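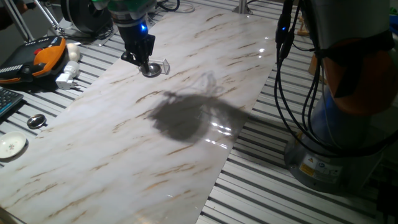
The panel on the slats, with the clear piece on its round silver foot.

THE LONG PIECE

Four o'clock and Heitmann wanted it by six.

Imad Hamdan read the message twice, put the phone face down, picked it up again. By six. Tonight. With the clear thing, please, the one with the metal base, my wife would like to see them together.

"They want both," he said.

"Both what?" I had my coat half on. I'd been trying to leave since three.

"The panel and the, what do you call it."

I didn't know what you call it. It had come in the Gultimport box in November, wrapped in newspaper, no note, no line for it on the invoice. Clear plastic, round silver base. My guess was part of a lamp. Imad said a display piece, then a day later a paperweight, then he stopped saying. It caught the light nicely, that was all you could say for it. Heitmann's wife had seen it once on a visit and held it up to her eye and laughed, and now here we were.

Coat off again.

The panel was still across the table, corner to corner, where it had been all week. Not that there was another way to lay it, it was too long for anything else. White, shiny, the brown veins running slantwise as if someone had dragged a wet tea bag down it. Marble, customers said. Marble pattern, Imad said, every time, even when it cost him. He'd lost a sale over that word in the spring, a woman who had already got her purse out.

"Blankets," he said.

"In the van."

"Where's the van?"

"You lent it to your brother."

He sat down on the step. Then got up, because there wasn't time for sitting down.

I should say what the panel was for. Heitmann had a hallway. Long, dark, a window at one end that looked onto a wall. He wanted a shelf the whole length of it and he wanted it pale, and he'd been through every sample we had, and then he'd seen this one and put his palm flat on it and gone quiet. Thats how you know, Imad says. They stop talking. He'd asked forty-nine for the first piece he ever sold and the man had gone quiet just like that, and Imad had thought he was about to be hit.

This one was 1000, fitted. Half already paid. Half already spent, if I'm telling it straight, on the rent.

I rang the brother. Nothing. Rang again. A child answered and told me about a rabbit. I said is your dad there, she said the rabbit was called Tanex, after the stuff in the garage, and I said lovely, is your dad there please, and she went off to look and never came back. I could hear a television. I stood there listening to somebody win a holiday.

"Well?" Imad said.

"There's a rabbit."

He had a cloth out by then. Going along the panel from the near end, long strokes, bending down after each one to look across it at the light. You can't wipe that sort of surface clean, you only move the shine about. Every lamp in the place turned up in it somewhere. He'd find a bright spot and rub it and it would be a reflection, and he'd know it was a reflection, and he'd rub it anyway.

"Leave it," I said. "It's clean."

"There's a mark."

"Where?"

He pointed. I looked. A vein, a thin one, more tan than brown, going the same way as all the rest.

"That's the pattern."

"Is it?"

"Imad. It's the pattern."

He kept his finger on it. He was sixty-something and he'd been up since before it was light and his brother had his van, and I think if I'd said yes, a mark, he'd have been happier. A mark you can do something about.

Ten to five. The child rang back. Dad was in the bath. Dad would bring the van when he was out of the bath. Was he nearly out? She didn't know, he was singing.

So we got ready. Blankets were in the van so it was coats, mine and his, and the curtain from the back door. Tape. Two bits of foam out of the Gultimport box. I wrote THIS WAY UP on a strip of card and then couldn't decide which way was, for something that flat, and wrote it on the other side as well. Imad looked at that for a while and didn't comment.

The clear thing he wrapped himself. Newspaper, the same newspaper it came in, he'd kept it folded on the shelf all that time. I hadn't known that. He smoothed the sheets out, did the base first, round and round, then the plastic part, tucking the corners in like you would for a present.

"You like it," I said.

"It's not on the invoice."

"That's not what I said."

"I was going to send it back. I rang them. They said they don't sell anything like that." He put tape on. Too much tape. "They said keep it."

"So keep it."

"She wants to see it on the shelf."

"See it. Not have it. She said see."

He got the phone out and read the message a third time, lips moving, and I watched him get to the word. The wife would like to see them together. He breathed out through his nose.

Twenty past five, headlights. The brother with his hair wet and his shirt on wrong, saying sorry sorry, leaving the engine going. We went one at each end and him in the middle, being no help, walking backwards into the door frame. It's heavier than you think and it wants to bend, or you feel as if it wants to. Imad kept saying easy. Easy, easy. To us or to it, I couldnt tell you.

It went in with the end poking out between the front seats, so somebody had to sit with it against their shoulder. Me. The brother drove. Imad squeezed up by the window with the parcel in his lap, both hands round it.

We hit the lights at the bridge, red, and he started picking at the tape.

"What are you doing?"

"Checking," he said.

He'd got one corner open by the time they changed. He shut it again and held it closed with his thumb the rest of the way there.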